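Print this article | E-mail this article

Pumpkin-shaped bun

A pumpkin-shaped bun is a small round bun made up to look like a pumpkin, with a dimple on top where the stalk would go. I've been baking them every November for longer than I care to admit, so when the old entry needed rewriting I put my hand up straight away (and then spent most of a Saturday in the kitchen, checking things I'd always done by feel).

They go by all sorts of names. Round Bikstead people say pumpkin bun and leave it at that, and my neighbours call them squash rolls, which I've never got used to!

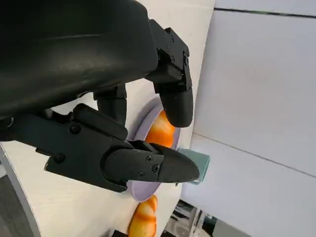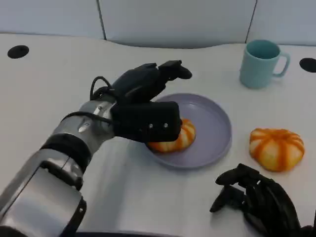 An orange bun on a lavender plate, with a pale teal mug for company.

Shigeru Nakajima wrote in to say that a bun with no squash in the dough shouldn't be called a pumpkin bun at all, and that the older version of this entry was far too relaxed on the matter. I've thought about it a good deal and I still disagree. The name goes by the shape. Plenty of very nice ones get their colour from carrot or paprika, or from a bit of food colouring, and I wouldn't turn one away at the door.

Shape and colour

There are two main ways of getting the pumpkin look. The first uses string: you tie a ball of dough with kitchen string, loosely, so that it bulges between the loops as it rises and comes out in segments. Oil the string first or you'll be picking bits of it out of the crust. The second is the striped kind, where orange dough and plain dough are put together so the colours run down from the top in turn. It's fiddlier, but I think it's much the prettier of the two, and children go for it every time.

For stripes I roll out a disc of plain dough, lay thin strips of orange across it like the spokes of a wheel, and then wrap the whole thing round a ball of filling or more dough. Press the middle with the end of a wooden spoon for the dimple. Press harder than feels right! A shallow one fills itself in during the second rise and you end up with a beach ball. Some people push in a pumpkin seed or a clove for a stalk (do warn your guests about the clove).

Baked or steamed

Both are common. Steaming keeps the colours bright, and the skin stays soft and smooth. Baking gives you a proper crust but browns the pale stripes, so I put foil over mine for the last stretch. My own batch makes 36 small ones, which go into the freezer very happily once they've cooled.

Fillings

Sweet bean paste, custard, mashed squash with a bit of cinnamon, or nothing whatever. Asuka Kamata's savoury one has cheese and spring onion in it and I could eat it till I fell over. Wet fillings are the usual cause of split seams, so cook mashed squash down in a dry pan until it holds a heap on the spoon, and let it get properly cold before you go near the dough.

Serving

Small plates with a bit of a rim are best, as the flat ones let a round bun wander off. I like a cool colour under all that orange, lilac or grey or a washed-out blue. Tea goes with the sweet ones. At the Siltitz harvest supper they're handed round with soup and people tear them open along the stripes, which is more or less how I eat them at home too, standing up.

Related entries

Squash purée
Steamed buns, basic dough
Kitchen string and its uses
Harvest suppers
Natural food colourings
Seed rolls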